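Robot teaching by demonstration

Robot teaching by demonstration is a way of giving a robot a new task by having a person perform the task through the robot's own body. The person may hold the arms and move them by hand, or may steer them from a distance with a control device. The robot's joint positions and camera views are recorded while this happens, and the recordings are later used to train a control program that can attempt the task without a person. The method is also called learning from demonstration, imitation learning or, in older factory manuals, lead-through teaching.

The approach is used mostly for jobs that are hard to write down as a list of fixed positions. Welding a seam on a metal part can be programmed point by point, as the part is the same each time. Opening a bag cannot be handled this way. Cloth folds differently after each touch, straps slide out of place, and a zipper that was straight a moment ago may now curve under the fabric.

Methods

Hand guiding

In hand guiding, also called kinesthetic teaching, the motors of the robot are set so that they hold up the weight of the arm but do not resist a push. The person takes hold of the arm near the wrist and leads it through the motion. The forces of contact are felt directly, so even a new operator can usually produce a smooth path on the first day.

The main drawback is that the person's hands and sleeves are often in view of the cameras. A control program trained on such recordings may come to depend on seeing a hand that will not be there later. Guiding two arms at once is also tiring, and many tasks with soft goods need both.

Leader and follower arms

A leader-follower system has two sets of arms. The operator moves the leader set, which is light and has handles or finger loops. The follower set copies the joint angles of the leader several times within each fraction of a second and does the work on the table. Leader arms may be smaller than the followers, but they usually have the same number of joints in the same order, which keeps the copying simple.

Most systems of this type pass no force back to the operator. The operator judges contact by eye, from the way fabric dents or a strap goes tight. Some newer systems drive small motors in the leader joints to give a sense of resistance, at the cost of more weight in the hand.

Handheld controllers and headsets

The operator can also hold a tracked controller in each hand. The position of the controller is turned into a target for the gripper, and software works out the joint angles needed to reach it. This works with nearly any arm, but the software may choose an elbow position the operator did not expect. Operators learn to stop and re-center the controllers when an arm nears the end of its reach.

Equipment

A common station for two-handed work has a table, a pair of arms set opposite each other or side by side, and a metal frame that fixes the distance between them. The frame matters more than its plain look suggests. If an arm shifts on its mount between one recording and the next, the same joint angles will put the gripper in a different spot, and the older recordings lose some of their value.
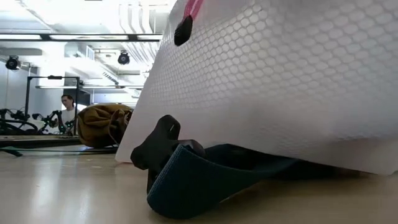 Cameras are normally placed in two kinds of position. A fixed camera views the workspace from above or from the side and shows how the arms and objects relate to each other. A wrist camera travels with the gripper and shows the last few inches of an approach, where a fixed view may be blocked by the arm itself. Neither is enough alone for most bag and garment tasks. When a large object stands close to a fixed camera, for example, the wrist views may be the only useful record of the contact.

Lighting is kept steady during a recording series. Glossy tabletops and nylon fabric can both throw bright reflections that move with the camera, and control programs have been known to treat a reflection as part of the object.

Recording a task

A single performance of a task is called an episode. It begins with the arms in a rest position and ends when the goal is reached or the operator gives up. Episodes that fail are either thrown out or marked as failures and kept for a different use. Practice varies between groups, and the choice has an effect on results that is still argued over.

Between episodes the table is reset. The objects are put back in a new arrangement, within limits written down in the task sheet. For a backpack, the sheet might state which side faces up, whether the main compartment begins closed, and how far the bag may be turned. Operators tend to fall into habits here and set the bag down the same way each time. Many groups therefore give the operator a printed list of starting positions to follow.

Soft containers as a teaching task

Backpacks, pouches and fabric bins are popular subjects for two-armed teaching. They are cheap, hold up well to repeated handling, and bring together several separate skills: finding an opening, holding an edge still, pulling a zipper tab, and moving small items in or out. One gripper commonly steadies the container while the other does the finer work. The steadying grip is the harder one to teach well, as a grip that is too far from the opening lets the edge fold shut.

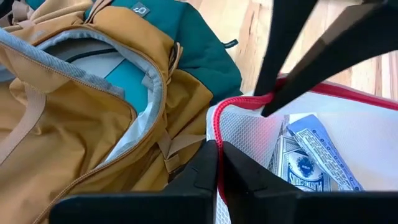

Wrist camera view of an open backpack beside a mesh bin with red trim. A box of playing cards is in the bin.

Card boxes and similar light items are often used as contents. They have flat sides that suit a two-finger gripper, and their printed faces are easy for a camera to pick out. Mesh is more troublesome. Depth cameras may read straight through it to whatever lies behind, and fingertips can catch in the holes.

Zipper pulls are among the smallest parts a standard gripper is asked to hold. A cord loop tied to the tab gives the fingers a larger target, and some groups add one before recording. Others leave the bag as sold, on the grounds that the finished program will meet unaltered bags.

Amount of data

The number of episodes needed depends on how much the starting positions vary and how precise the motion must be. In a report on the Honeo project, two bag-handling tasks were taught at a site in Zernwood using leader and follower arms. The first task, moving boxed items between a bag and a bin, used 372 episodes. The second, opening a compartment and holding it open, used 251. The report noted that the second set took longer to collect despite its smaller size, with most of the added time going to resets.

Larger collections do not always give better results. A set in which four operators each use a different order of steps can be harder to learn from than a smaller set made by one person. The Honeo report dealt with this by fixing the order of steps in writing and leaving the path of each motion to the operator.

Common problems

Pauses. Operators stop to think, and the recording then contains stretches where nothing moves. A trained program may copy the pause and never leave it. Pauses are usually trimmed before training.

Hidden contact. A gripper finger that has slipped under a strap looks much the same from above as one resting on it. Wrist cameras help, and so do fingertip sensors where they are fitted.

Cable drag. Cables along the arms can brush against straps and shift them. Bundling the cables close to the arm lowers the risk – but a bundle that is too tight limits the wrist.

Drift. Small errors add up once the program runs alone, and the arms may reach a state that never appeared in the recordings. A usual remedy is to have the operator take over at that point and record the recovery as a new episode.

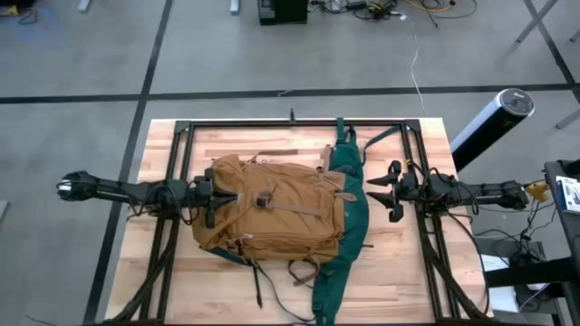
Software

Recording software has to keep camera images and joint readings matched in time. A delay of a few frames between them is hard to see on playback but can spoil training, so most packages stamp each reading as it arrives and line the streams up afterward. Galindo, a recording tool used at several stations of the leader-follower type, stores each episode as its own folder with one video for each camera. Skollix stores a whole session in one file and marks the episodes inside it. Converters between the two exist, though notes typed in by the operator are lost when going from Skollix to Galindo.

See also

Bimanual manipulation
Deformable object handling
Teach pendant
Teleoperation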